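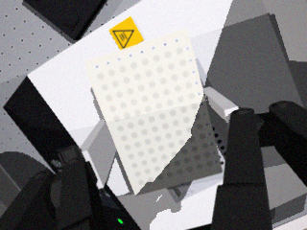 Skernier parallel gripper, bench-top version, with simulation cell

Product number: 3938
Supplied by: Cellard
Page last changed: 23 Jun 2018

We have been trying grippers on the microplate bench for quite a while now, and the Skernier is the first one that made several of us stop what we were doing and come over to look. It is a plain two-finger parallel gripper with dark, fairly stout fingers, and it has turned out to be a lovely thing to work with in tight corners. This page covers what you get, how we compared it with the other gripper on our list, and which parts of the job we still find fiddly.

What it is for

Handling well plates and small flat parts around bench instruments. If your work is mostly tubes, look at the Nerurness instead (more on that further down). If your work is plates, and your instruments are crowded together on a breadboard table the way everybody's seem to be, read on!

What is in the package

The gripper body and one pair of straight fingers.
A wrist adapter for the arm.
A simulation model of the gripper, with the fingers as separate moving parts.
The Cellard bench cell, also as a simulation model: arm, white instrument with its black control panel, plate holder, microplate, breadboard table and walls.
5 ready-made test runs, which you can play as they are or take to bits.

The bench cell is the part people write to us about most. You can load it, move the camera wherever you like and see how the fingers sit next to a plate before a single bolt goes into a real table. We keep one view very close in, by the plate and the fingers, and another further back that takes in the arm and the whole instrument. Going back and forth between the two is how we find most of our mistakes. A path that looks roomy from across the bench can look very different when you are down beside the fingertips.

How we tried it

All our comparing was done in simulation first, using the same bench layout and the same arm for both grippers. We wanted to know three things. Can the fingers get to the part without the body of the gripper touching the instrument? Does the part stay put in the fingers when the wrist is tilted? And how much of the camera's view does the gripper block on the way in?

Reach was the nicest surprise. The instrument in our cell is an awkward one, a white cube on a wider base, with the sloped control panel sticking up on the side where the robot stands. A bulky gripper has to come in high and then drop. With the Skernier we could bring the arm over the panel at a much friendlier angle and keep the fingers pointing down and slightly across.

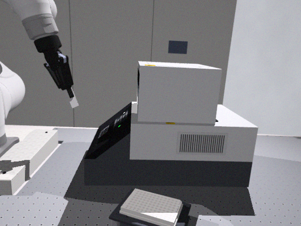

Small flat parts are held right at the very tips, and that is where we would like you to spend your time when you try it out. There is not much finger touching the part, so the angle you pick it up at is the angle you are stuck with until you put it down again. We ran the small white piece from our test set with a level wrist and then with a tilted one, and the tilted runs were far more useful for learning what the fingers can do. Play with it! Change the closing width a little at a time, run it again, and watch from the side as well as from the front.

For camera view the answer depends on where your camera is. Mounted at the wrist, you will always have finger in the picture, and with these fingers you will have plenty of it. Mounted off to one side, the view is much clearer, and the grid of wells on the plate makes a very handy thing to line up against. We ended up using a side camera for setting up and the wrist camera for the last bit of the approach.

Skernier or Nerurness?

Both fit the same arm and both are run by the Ekanayake controller, so swapping them over is easy. The Nerurness has curved fingers which hug round parts beautifully, and we still reach for it on tube racks. On plates and flat pieces we like the Skernier better. The straight fingers give you a clean edge to judge distances from, and the slimmer body leaves more room beside tall instruments. Some of our readers have bought both, which we quite understand.

The controller

The Ekanayake is not in the package, but the test runs are written for it. It lets you step through a run one move at a time, forwards or backwards, and stop anywhere. If you already have a different controller you can still load the models. You will need to write your own runs, though, and the guide has a chapter on that.

Things to watch

Check the clearance between the gripper body and the sloped panel every time you move the instrument, even by one row of holes.
Mark any hot surfaces in your own cell. Our model carries the yellow warning label on the white housing and we plan paths to keep well away from it.
Set the plate holder in place before you set the plate height.
Save a copy of the cell before changing the table layout.

Prices

Gripper, fingers, adapter and both models: £1480
Models and test runs only: £700

The models-only package can be put towards the full one later on. A set of longer fingers is planned for August, and the simulation model of those will go out to everyone who already has the package, free of charge.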